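**Flarby two-arm humanoid, bedroom cell**
Setup and care sheet, equipment pages, Gukulska site. Last changed 14th August.

Status: in use, with reservations. The Flarby brochure says the machine is ready to work out of the crate. We have set it up twice and don't agree. What follows is what we do to it, including the parts the manual leaves out and a couple it gets wrong.
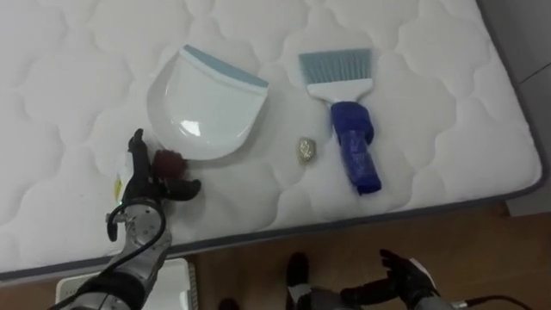 Left hand on a pom-pom, next to the dustpan. 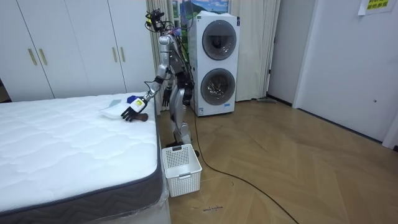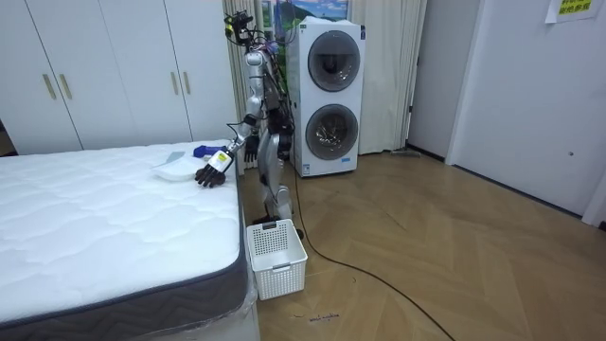

Delorme, asked about the cable across the floor, replied that a trailing line is fine so long as it has 50 cm of slack at the robot end and nothing rolls over it, and that most of the faults they get called out for "start at the wrist and get blamed on the cable." They may be right about the wrist. They also sell wrist parts.

## Where it stands

The robot stands on the floor beside the mattress, close enough for an arm to reach the top without the body tipping far. Flarby gives a standing distance in the manual. We tried it and the hands came down short, so we set the position by eye and then check it with both arms before every session.

- Check that the feet are flat and clear of anything on the floor.
- Run the cable out in one wide curve. No tight loops and no knots.
- Lower each arm slowly to the mattress with the fingers spread, then lift it again. If an arm stutters, stop there.

Quilted fabric is harder on this machine than the brochure lets on. The surface gives under the hand, so a height set on a table will be wrong on a bed. Set it again. The "soft surface" option in the menu is supposed to take care of it, and as far as we can tell all it does is slow the arm down.

## Hands

The fingers are the part we look at most. Lint and threads get into the joints, and small fuzzy things are the worst for it. Clean with a dry brush, working from the palm outward. The manual allows compressed air. We stopped using it after a joint went stiff the same afternoon, which proves nothing, but a brush costs less anyway.

Open and close each finger by itself after cleaning. A finger that lags the others gets written in the log even if it comes good on the second try.

## Wrists and wiring

Look at the loops of cable near the wrist joints with the arm stretched out and again with it folded. They should move freely both ways. Flarby's advice is to tape down anything that rubs. We'd say find out why it rubs.

Plostix makes a sleeve for the forearm. It fits, mostly. The closure works loose and the instructions are one drawing. We keep two on the shelf and can't say they have saved us a repair.

## Service

| Item | Flarby says | We do |
|---|---|---|
| Finger joints, clean | monthly | after every session |
| Wrist bolts, check | 148 hours | 94 hours |
| Full arm service | yearly, in October | when the log says so |
| Height setting | once | each time the surface changes |

The yearly service is quoted at 3655 for the pair of arms, travel extra. We asked what is replaced for that and got a list with "inspect" on nearly every line. Until someone tells us which parts come out and which go in, we are doing the bolts and joints in house and leaving the motor housings closed. Opening them voids the warranty, and that part of the manual is very clear.

## Before you book it

Read the log first. Bring your own objects, and wipe them. Don't change the arm speed without writing down what it was, and if the head cables have been moved, leave the power off and put a note on the door.

Spare fingers are on order from Delorme. No delivery date yet.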